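Plastic gears: what I'd believe and what I wouldn't
Speaker notes, repair evening talk, 17/02/2019
Octavio Escobar

Slides are thin on purpose. Talk to the room. Asmaa Abdel Rahman has the box of parts and will pass it along the rows while I'm on the second section. Ask people to put things back in the tray they came from.

Opening

Start with the claim from the Dorkside catalog, read out slowly: "will outlast the machine it is fitted to." Ask who has bought a part with a line like that on the packet. Then ask who checked. Which machine? Running how many hours a day? Pushing what?

I'm not against plastic gears. I have a drawer full of them. What I don't trust is the confidence with which people sell them, and also the confidence with which people like us throw them out and say metal would have held up. I've said it myself, at this very bench, with no evidence at all.

What goes wrong

Say teeth first, as that's what everyone expects. A stripped tooth is easy to spot. Turn the gear slowly against its partner and feel for the skip. If it skips at the same place on every turn, you've found it.

Then the bore. People forget the hole in the middle. If the gear was a press fit and the plastic has crept or cracked, the shaft turns inside it and the teeth look perfect. I had a Temba label winder come in with a diagnosis already written on a sticky note: "worn gear, replace." Teeth were fine. The bore was slipping. The owner had already ordered a motor.

Pass around the split one here. Let them find the crack with a fingernail before I say where it is.

Grease. Careful with this part, I went on too long last time. Some greases are fine on plastic and some are trouble, and the tube doesn't always say which. "Multi-purpose" on the label tells you very little. Test on a scrap gear if you have one. If you don't, look up the plastic, provided you know what plastic it is, and mostly you don't. Pause for the groan.

The 58-cent question

A plain spur gear from Billiron costs 58 cents if you buy the bag. Vidau wants 12 dollars for one that looks the same to me. Is it better? Maybe. I asked for a wear figure and was sent a brochure. I asked again and got the same brochure.

My own test, for what it's worth: one cheap gear on a hand crank rig, same load, until I got bored, at 811 turns. It had a little dust on it and was otherwise fine. Tell them plainly that this proves almost nothing. One gear, no heat, no shock load, a tired man turning a handle. I'd still put it next to the brochure.

Choosing a replacement

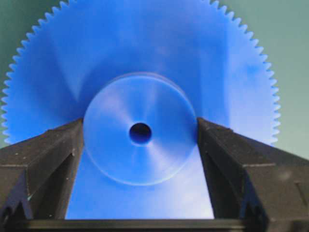
Can you match a gear by its outside diameter alone? Only by luck, as two gears can be the same size across and have different tooth counts, and the wrong one will bind or jump.

So: count the teeth, then count them again starting from a pen mark. Measure the bore with something better than a school ruler. Look at the hub too. A raised hub takes up room along the shaft, and a flat gear in its place can wander sideways until it rubs on the case.

Color tells you nothing about strength. Somebody will say the white ones are nylon. Some are. Ask how they know.

Printed gears: expect a question, and let Asmaa take it, she has made more of them than I have. My view is that they're fine for a slow drive you can reach easily. I'd want to see one survive a summer in a hot car before I believed anything stronger.

If there's time, do the meshing demo with the 2 odd gears from the tray. Hold them up to the light, let people see the gap, then turn. Keep fingers clear of the crank end.

Leave the catalog on the front table, open at the page with the claim. Parts box goes back in the locker, key to Asmaa.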